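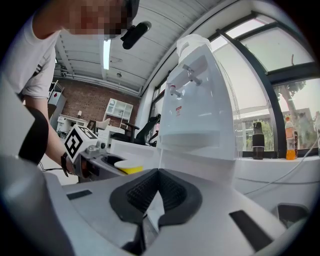
Cup duty at the water dispenser, gripper in hand.

I get asked a lot what to budget when you want a robot helping out in the break room or the shop, so I dug out my notes from June (they're messy, sorry!). The sticker price is only the start. My quote from Kenura for a small arm looked great until I added the mount, the spare fingers and the shipping – another $241 before I'd even plugged anything in!

So my first tip is to do the job by hand with a hand-held gripper before you buy a thing. Pick up your own cups, from your own counter, at the height you'd really use. I tried 2 sizes of jaw this way and the narrow one drove me nuts with paper cups, which crush so easily. Saved me from ordering the wrong set.

Next, measure. Reach to the taps, space to turn, the width of the doorway, and where the cords will go. Write it on the same sheet as the prices or you'll lose it like I did.

Put soft parts on their own line. Finger pads from Zodelix cost me $78 for a pack of 5 and I go through them faster than I'd like. Holub sells a plainer kind that's fine for dry stuff, but I wouldn't use it on anything slippery.

Ask every seller what happens when a part breaks, and get the answer in an email. And if you can rent for a month, rent! I'm still going back and forth on the Prakeditz base, so I'll add a note under the price list once I've made up my mind.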